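Home Maths Stories Nature Make It Ask Us

Why do boxes have sloping sides?

Have you ever tried to pull one plastic cup out of a stack and found the whole lot came with it? Cups stack so well because they are wider at the top than at the bottom – and lots of boxes, tubs and bins use exactly the same trick!

A box with straight-up sides can't slide inside its twin. Lean the sides outwards a little, though, and in it goes. This is called nesting. At the Adholm depot they keep 53 empty tubs in one corner, and nested together they take up hardly any room at all.
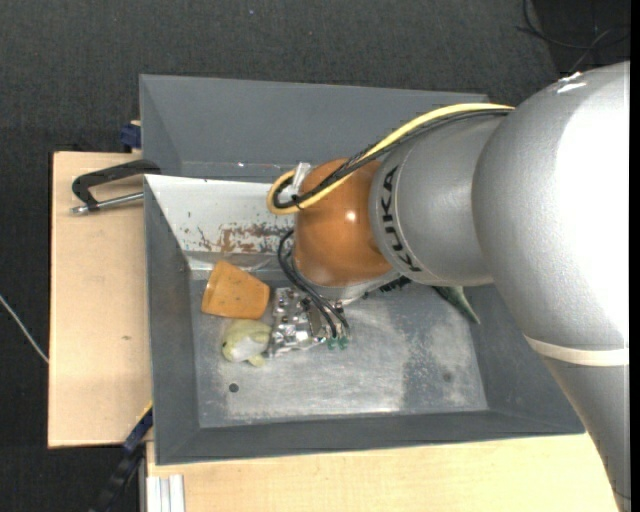

Sloping sides help when a box is full of things, too. The opening at the top is bigger than the floor, so there is more room to reach in and get hold of what you want. A grey metal bin with dark sloping walls is a good one to look at: see how the right-hand wall leans outwards, and how the rim along the front is a bit paler than the wall.

Now try it yourself! Find 2 yoghurt pots the same and pop one inside the other. Then try it with 2 tins (empty ones, and ask a grown-up to check for sharp edges). Which pair nests?

Written by Tadhg Kinsella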